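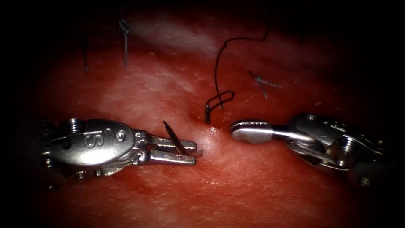
Figure 3. Curved needle held at the tissue pad, with the pad's smooth red surface filling most of the view.

3.2 The pad and the needle

I'll admit I spent way more time on the pad than I planned to. We tried a few kinds of practice tissue before settling on the deep red one in Figure 3, and I went back and forth with the people at Grondley for most of April about how firm it should be. Too soft and the surface puckers as soon as a needle leans on it. Too firm and you end up shoving, and then your wrist angle goes all wrong (I did this a lot!). The batch we kept is the one we call Wetido in the tables, and all 400 bites in this section were placed in it.

The shine is worth a word. The pad glistens a little, and you can see pale highlights on the upper middle and the left. I like that for teaching, because real tissue throws light back at you too, but it does make the entry point harder to judge. What helped me was looking for the faint specks and tiny fibrous marks in the surface and using those as landmarks.

Now the needle. It's thin and dark, with a shallow arc, and it's gripped between flat, textured jaws. In the figure one end presses on the tissue while the point rises up and to the left. We logged where along the arc each grip fell and sorted the bites by that. Of the 400, 237 went in with a grip we rated as good on the Sundaram sheet, and 60 had to be backed out and started over. The rest sat somewhere in between, and I argue with myself over those in Section 4.

We swapped the pad after every 6 bites, which felt wasteful at first, but old holes kept pulling new ones off line.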